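阅读时间：约8分钟

家务机器人可行性项目 阶段进展报告（二月）
提交：Tirnley 基金项目组
撰写：Rolero 实验室，家居操作小组

先说结论。上次汇报时您问过我们一个很直接的问题：机器到底能不能收拾柜子了？当时我的回答是“还早”。这一期我愿意把回答改成“在仿真里，一部分柜子，可以了”。整个小组对这个变化都很兴奋，我尽量在下面把能做到的和做不到的分开写清楚，免得兴奋盖过了数字。

一、本期做了什么

项目的目标任务没有变：让一台带单臂的移动底盘完成家里与储物家具有关的杂活，包括开柜门、把餐具和书放上搁板、取下指定物品、擦搁板。Worham 那边的店铺场景（补货、理货架）与此共用大部分代码，本期只做了少量移植，放在第四节说。

本期全部训练和绝大部分测试在仿真环境里进行。我们跑完了2,441次完整任务尝试，每次从机器人驶入房间开始，到它自己判断任务完成或超时为止。上期的做法是把机器人直接摆在柜子前面，那样成绩好看，但跟真实家庭差得太远，所以这期取消了。取消之后头两周的成绩很难看，Eduardo Cordeiro 每天早上看日志都要叹气，不过后来证明这一步改得值。

家具库也换了一轮。旧库里的柜子干净、方正、颜色均匀，视觉模型很快就记住了它们的样子。新库由 Eduardo 负责，专门挑做旧漆面、深浅拼色、开放搁板和封闭柜门混在一起的款式，也就是很多人家里真正会有的那种老家具。目前入库200件，每件都配了不同的墙色和地板。

二、柜类家具：进展最大的一块

餐边柜这一类是本期花时间最多的。上半截开放，下半截带门，两种操作在同一件家具上都要做，而且机器人得自己决定先看哪里。深色框架配浅色搁板对深度估计尤其不友好：搁板前沿在画面里只有细细一条亮线，背板一块亮一块暗，早期模型经常把暗的部分当成空洞，伸手就往里探。
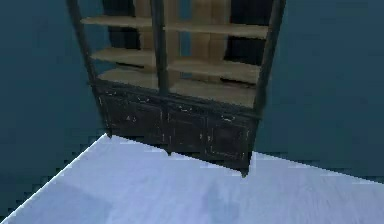
图1 仿真家具库中的深色做旧餐边柜，搁板空置。

针对这类柜子，Jawad Magsi 改了搁板检测的方式。原来是单帧判断，现在底盘在接近过程中会持续累积观察，走到柜前时已经有了一份搁板高度和边沿的估计，手臂动作从这份估计出发。改动本身不复杂，效果却让我们都愣了一下：往空搁板上放盘子这个子任务，以前是最拖后腿的，现在成了最稳的。我自己连看了一下午回放，看机器人把盘子一个一个放稳，真的很开心。

中间立柱也是个老问题。柜子分左右两格时，机器人常常在两格之间犹豫，手臂抬到一半又收回来，反复几次就超时了。现在规划器会在出手之前选定一格，除非检测到碰撞风险，否则不再更改。犹豫现象基本消失，代价是偶尔选错格，明明另一格更好放，它也不换。我们觉得这个代价可以接受，后面会加一个只允许改一次的机制试试。

三、还做不到的

柜门。我必须把这一节写得和上一节一样认真。

没有明显拉手的柜门，目前成功率仍然很低。人遇到这种门会用指尖去摸门缝，或者按一下看它弹不弹，机器人没有这个本事。我们试过让它沿着门板边缘的线条找着力点，结果漆面上的磨损痕迹把它骗得团团转，把一道刮痕当成门缝认真抠上半天。看回放很好笑，写报告时就不那么好笑了。

低处的门也难。手臂要压得很低，底盘又得留出门扇打开的空间，两个要求互相打架。现在的规划器会先满足手臂，然后发现门只能开一条缝。

还有擦搁板。路径覆盖已经做得不错，可仿真里的“擦干净”只是一个接触面积的指标，和真正擦掉一层油灰是两回事。我建议在有实物数据之前，这一项不要写进任何对外材料。

叠放易碎品本期没有测试，原计划中的玻璃杯任务顺延到下一阶段。

四、店铺场景

Worham 的理货任务借用了同一套搁板检测，移植比预想的顺利，Jawad 用了3天就让它在仿真货架上跑了起来。货架比家里的柜子规矩得多，层高一致，没有门，正面也没有立柱挡路，机器人在那里简直像放了假。对方关心的是货品朝向，也就是标签要朝外，这部分我们还没有碰。下次与他们开会前，我会准备一份单独的说明，把哪些能力是现成的、哪些要新做列清楚，也请您提前看一眼。

顺带一提，对方提出希望夜间无人时运行。从技术上讲，仿真结果还支持不了这个要求，我已经口头说明过，机器人在真实店面里仍需要有人在旁边看着。

五、实物测试的准备

Lodhi 样板间已经谈妥，可以从下午两点用到晚上，场地方同意我们自带家具。我们打算先搬12件进去，柜类优先，尽量找与仿真库里款式接近的旧家具。二手市场上这类餐边柜不难买，难的是尺寸，有两家卖家给的数据和实际对不上，Eduardo 现在出门都带着卷尺。

样板间的光线是我最担心的。下午西晒很强，浅色地板反光，深色柜体又吃光，跟仿真里柔和的照明差别很大。我们会先花几天只做感知测试，手臂不动，等检测结果稳定了再让它碰东西。这样会占掉一部分原定的操作测试时间，我认为应该花。

安全方面，急停和限速方案已写好初稿，手臂在样板间内限速运行，测试时两人在场。等您那边的安全顾问看过之后定稿。

六、经费与进度

计算费用比预算略高，主要是任务改成从进门开始之后，每次尝试的时间变长了。差额可以从推迟的玻璃杯任务里调，不需要追加。设备费未动用的部分留给样板间的家具和运输。人员没有变化。

进度上，仿真阶段的柜类任务按计划完成，开门任务落后。落后的原因前面写了，不是人手能解决的，需要换思路。Jawad 提议给夹爪加一个简单的触觉传感片，让机器人可以真的去“摸”门缝。他在工作台上拿一块旧柜门试过，信号比我们想的清楚，我个人非常看好这个方向，但目前只有一块门板的数据，请先当作线索看待。

七、下一阶段安排与需要您确认的事项

下一阶段以样板间实物测试为主，先感知，后放置，再取物，开门放在最后。仿真继续跑，重点补低处柜门和无拉手柜门两类，家具库暂时不再扩充。

需要您确认的有两件事。一是玻璃杯任务顺延以及相应的经费调整。二是触觉传感片的采购，金额不大，不过它不在原设备清单里，按协议要走一次变更。报价单随附件发送。

回放视频已经整理到共享目录，按任务类型分了文件夹。如果时间有限，推荐先看“放盘子”里最新的一批，再看“开门”里抠刮痕的那几段，两边放在一起，差不多就是这个项目眼下的样子。

附件：任务成功率明细表；安全方案初稿；传感片报价单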